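Speaker notes: Keeping a small lending library of sewing patterns

Slot is 25 minutes plus questions. Handout goes out at the end, not before.

Opening

Thank Esi Odoi for the invitation. Say who I am: Tiina Hakala, I look after the pattern library at Hollska. We lend paper sewing patterns the way a public library lends books. We started with two banana boxes of patterns from Pirjo Leinonen's spare room. We now have 246 patterns in the drawers, and 211 of them are complete. I'll come back to the other 35.

Ask for a show of hands: who sews, who used to sew, who owns patterns they have never cut.

Slide 2. What comes in

Most donations arrive in one lump, from a house clearance or a move. Expect a lot of the same thing. We had nine versions of the same wrap skirt in the first year and kept two.

What we accept: anything with its instruction sheet, any size, any decade, cut or uncut. Tissue that has been taped is fine if the tape is still clear. Brown tape has usually gone brittle and takes the print with it when it comes off.

What we turn away: photocopies, anything with mildew, loose pieces with no envelope. Mildew spreads to the next drawer. Say this twice, people always ask about it.

Slide 3. Checking a pattern

Takes me 15 minutes for a blouse, closer to an hour for a lined coat. Lay every piece out flat. Tick it against the list on the instruction sheet. Write the missing piece numbers on the envelope in pencil.

The pieces that go missing are the small ones. Collar stand, cuff, pocket flap, facing. Sleeves hardly ever go missing but they do get swapped between sizes, so measure the sleeve cap against the armhole before you mark the pattern complete. Sleeve should be a little longer along the seam line, to allow for easing. If it's shorter, you have the wrong sleeve. 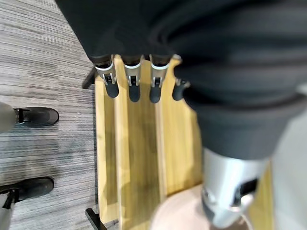 Incomplete patterns go in their own drawer with a yellow dot. Borrowers can still take them. Primo Fiore drafts replacement pieces for us when he has an evening free, and he has rescued six so far. A facing is easy. A two-piece collar took him a full weekend and he would like me to mention that.

Slide 4. Storage

Original envelopes split if you keep refolding the tissue to fit. We put the envelope and the instructions in a flat plastic sleeve and the tissue in a plain manila envelope behind it. Same number on both.

Number them in the order they arrive. We tried sorting by garment type and then by size, and each new donation meant shifting half a drawer. Now the number tells you where it is and the catalog tells you what it is.

Drawers are old plan chest drawers from Salminen, bought when their office closed. Shoe boxes work. Don't stack anything on top of them.

Slide 5. Lending

Six weeks, renewable once. One rule: trace, don't cut. We give each borrower a length of tracing paper with the loan and charge for the second one. A roll of 100 yards lasts us most of a year.

Returns come back folded badly. Accept it. I iron the tissue on the lowest setting with no steam, then refold.

Late returns: one phone call, then one postcard. We have lost four patterns in total. Three were the same jacket.

Slide 6. The catalog

A spreadsheet. Columns are number, maker, pattern number, garment, sizes, complete yes or no, missing pieces, notes. Pirjo Lappalainen set ours up and her advice is to fill in the sizes exactly as printed, even when they look odd. Older sizing doesn't match what is sold today, so put bust and hip measurements in the notes if they're on the envelope.

A photo of the envelope front helps more than any description. People choose by the drawing.

If short of time, skip to slide 8.

Slide 7. The group at Platside

They run a bigger collection, 2,000 patterns, and they lend by mail. Padded envelopes, borrower pays postage both ways. Their loans run eight weeks to allow for delivery. Worth contacting if you live outside a town.

Slide 8. Getting started

Twenty patterns is enough to open. Pick a shelf, a pencil and a notebook. Next open drawer afternoon is in April, bring tissue that needs checking.

Questions. Leave the sample drawer on the front table. Handouts are in the blue folder.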